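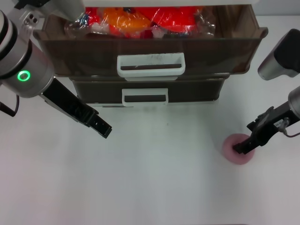 Does a high success rate on a drawer task show that the policy has learned to use drawers?
It shows that the policy did well on the drawers it was tested with, from the starting positions somebody chose.

Week notes: the Kendbridge result

The paper trains on 1686 demonstrations and reports 133 test trials, 77 of them successes. Work out the rate yourselves before reading the abstract again. Then look for what counted as a success. I found two definitions, and they don't agree.

The Vornov baseline got no tuning at all. I would not call that a comparison.

For Saturday: rewrite the results table with failures split by stage.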